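Gunach Dental Recall Records: Data Card

Release of Aug 3, 2014
Maintained by the Records Office, Gunach Dental Clinic
Contact: Lindiwe Van Wyk, Records Office

Summary

The Gunach set contains 1,331 de-identified recall records from adult patients who attended routine examinations at the clinic and its branch in Wundar. Each record covers one visit and gives the state of the gums, the number of filled and missing teeth, and the interval recommended before the next examination. It is intended for the study of recall intervals and missed appointments.

Contents

records.csv: one row per visit
codes.csv: the meaning of each code used in records.csv
changes.txt: corrections made after the June draft

The main table has 57 columns. Columns beginning with "perio_" hold pocket depths in millimeters, taken at six sites per tooth and reduced to the deepest reading in each part of the mouth. Columns beginning with "rest_" describe fillings, crowns and bridges. The column "recall_mo" holds the recommended interval in months, as entered by the examining dentist.

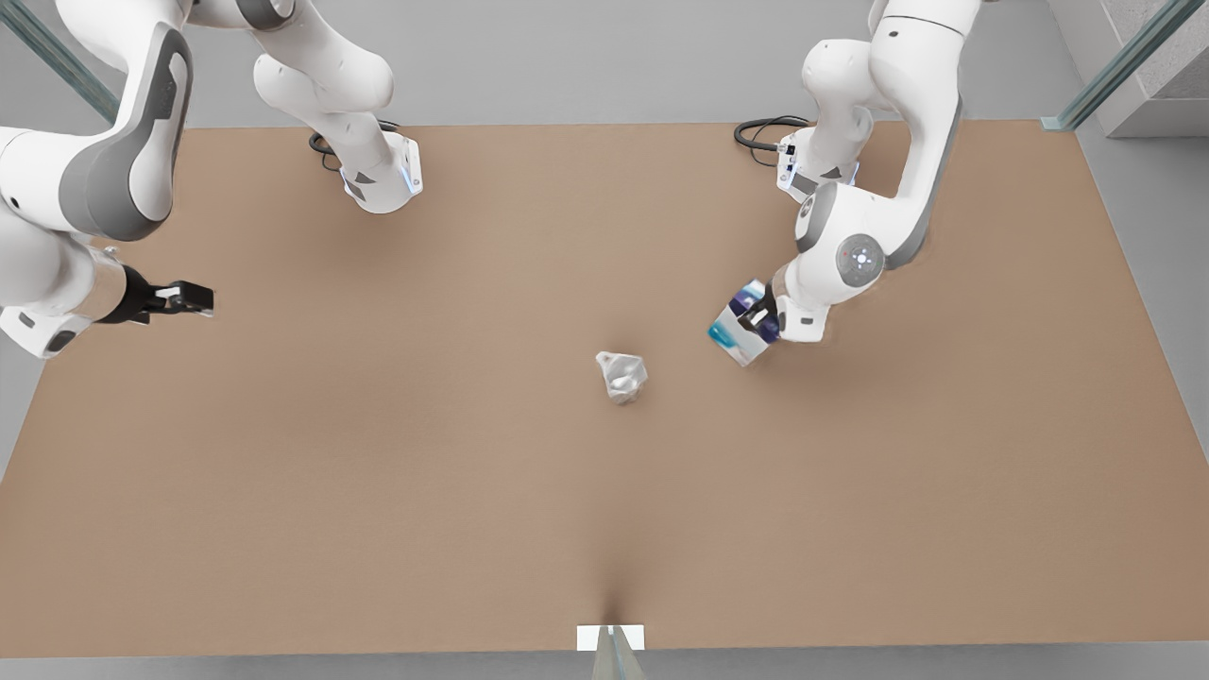
Empty cells mean that the item was not recorded at the visit. They should not be read as zero. A value of 99 in any "perio_" column means that the dentist attempted a reading but could not complete it, usually on account of heavy tartar.

Collection

Dentists at both sites used the same paper chart, known in the clinic as the Pretorius chart. Charts were entered twice by different clerks, and the two entries were compared. Where they differed, the original chart was consulted and the correct value was kept. Visits for emergency treatment, root canal therapy and orthodontic adjustment were left out.

Names, street addresses and insurance numbers were removed before entry. Ages are given in bands, and all patients over 60 are placed in a single band. Visit dates have been replaced by the number of days from the patient's first visit in the set.

Known limitations

Wundar contributed more than 200 records, all from weekday morning sessions. Working adults are likely to be underrepresented at that site. Smoking status was reported by patients and was not checked. The wording of the question on flossing changed during collection, and answers given before and after the change should not be pooled. The column "wording" shows which version was used.

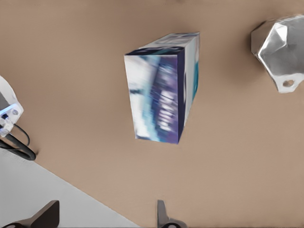
Fig. 2. Upright carton on a tan tabletop (computer rendering).

Terms of use

The records may be used for teaching and for noncommercial research. Users must not attempt to identify any patient or join the set to other patient records. Requests for commercial use should be sent in writing to the Records Office.

Published work should cite the set as "Gunach Dental Recall Records" with the release date. Errors may be reported to the same office, quoting the row number and column name. The companion set from Gorkden uses a different chart and is issued separately.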